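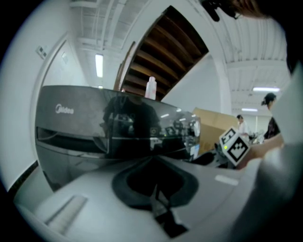

Leclerc Building, Second Floor Shared Kitchen and Laundry Room
Quarterly Safety Checklist, with Comments
Inspection date: 18th June
Prepared for Mirnmont Property Services

Ratings: OK = no action. WATCH = acceptable now, look at it again next time. FIX = needs work before the next inspection.

SECTION A - ELECTRICAL

A1. Outlets near the sink are GFCI protected and trip when tested - OK
Comment: Both tripped on the test button and reset. The left one is stiff and has to be pushed hard.

A2. Cords free of cuts, kinks and scorch marks - FIX
Comment: The toaster cord has a flattened spot where it runs under the back leg of the toaster. Take it out of service and replace it. Do not tape it.

A3. No power strips used for heating appliances - OK
Comment: Last time the kettle was on a strip. It is now plugged into the wall.

A4. Breaker panel clear for 3 feet in front - WATCH
Comment: Clear on the day, but there are fresh scuff marks on the floor from something heavy being parked there. The tape line has worn off at one corner.

A5. Breakers labeled - FIX
Comment: Breaker 9 is labeled "dryer" and breaker 13 has no label at all. We switched 13 off and the hallway lights went out. Label it that way and correct the directory inside the door.

SECTION B - COOKING AND HEATING APPLIANCES

B1. Range hood filter clean - FIX
Comment: Sticky to the touch. The cleaning log stops in the spring. A filter in this state should be soaked, not wiped. If it does not come clean, order a new one from Plirnska, same size as before.

B2. Range anti-tip bracket in place - OK
Comment: Pulled forward gently at the top rear. It held.

B3. Microwave door closes fully and shuts off when opened - OK
Comment: The turntable ring is cracked. It still turns, so no rating change, but put it on the parts list.

B4. Nothing flammable within reach of the burners - WATCH
Comment: Paper towels hang on the wall to the right of the range. They are outside the limit by a few inches. Moving the holder to the other side of the sink would take two screws.

B5. Refrigerator at 40 degrees or below - OK
Comment: Thermometer on the middle shelf read 38. The door gasket has crumbs in the fold and should be wiped.

SECTION C - FIRE SAFETY

C1. Extinguisher mounted, charged and tagged - OK
Comment: Needle in the green. The tag runs out in July, so book the service visit now. Last year it lapsed by 5 weeks.

C2. Smoke alarm sounds on test - OK
Comment: Loud and clear from the far end of the hallway.

C3. Exit door opens freely - WATCH
Comment: The door drags on the threshold in humid weather. It opened with one hand, but the bottom edge is rubbed bare. Plane it before the end of summer.

C4. Dryer vent attached and free of lint - FIX
Comment: The clamp behind the dryer has slipped and lint is collecting on the floor. Reattach with a metal clamp and clean the whole run to the outside wall. This is the most important item on this sheet.

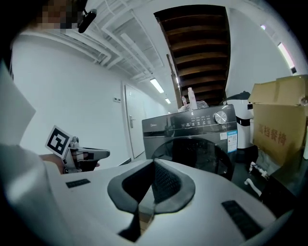 C5. Lint screen cleaned after each load - WATCH
Comment: There was a full load's worth on the screen when we pulled it. The sign asking people to clear it has faded - print a new one in larger type.

SECTION D - FLOORS, WATER AND STORAGE

D1. Floor dry and free of trip hazards - OK
Comment: The Flutulier mat by the sink lies flat. The older mat by the washer curls at one corner and should go in the trash at the next change.

D2. Washer hoses free of bulges - WATCH
Comment: No bulges, but these are the original rubber hoses. Replace with braided steel when the dryer vent is done, so the machines are only moved once.

D3. No leaks under the sink - OK
Comment: Ran the tap for 3 minutes. The cabinet floor has an old stain that has not grown.

D4. Cleaning products kept apart from food - FIX
Comment: Bleach was on the same shelf as the coffee filters. Moved during the inspection. Needs a permanent place with a latch.

D5. Heavy items stored below shoulder height - OK

FOLLOW-UP

C4 and A2 to be done first. Leave the dryer switched off at the breaker until C4 is signed off. All other FIX items are due before the next quarterly inspection, and WATCH items carry over to the new sheet. Keep one copy inside the breaker panel door and send one to the Mirnmont office.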